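Kaltow opens parts counter in Stondemwood

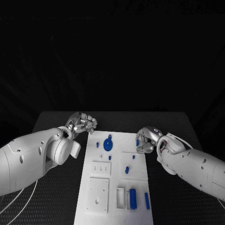 Blue parts and white fixtures on a white board.

2022-01-25. For immediate release.

Spare parts shop Kaltow opens its second counter in May, at the old Verschueren unit, Stondemwood. 399 lines in stock on day one, 1,000 by the end of the year. Taps, hinges, cooker knobs, that sort of thing. Open 2 evenings a week for people who cant get in by day.

"Too many good cookers go to the tip for want of a knob," says owner Evelien Van der Linden. "Bring the old bit in, we'll try to match it."

Orders from the Varketitz shop can be collected at either adress. Returns within 28 days, with reciept.

Press contact: Vy Quan, Kaltow.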